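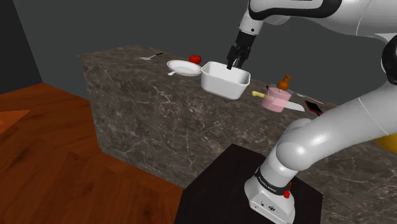
Dark brown marble with lighter veining, the look I was after for the kitchen.

Keltent stone-effect worktop wrap, 631 mm wide, bought in March for 37 pounds.

The roll covered my counter with a bit left for the upstand. It cuts cleanly with a new blade and the grid on the backing is accurate. Corners are harder. I used a hairdryer and still got a crease by the sink, so I redid that piece.

Four months on, the finish wipes down well and tea doesn't mark it. A hot pan did, so use a trivet. The edge near the kettle has lifted slightly. I pressed it back with Priklow contact glue and it has stayed put.

Vermeulen sell a thicker one, but they wanted 310 for my length. For a rented flat I'd buy the Keltent again. Four stars.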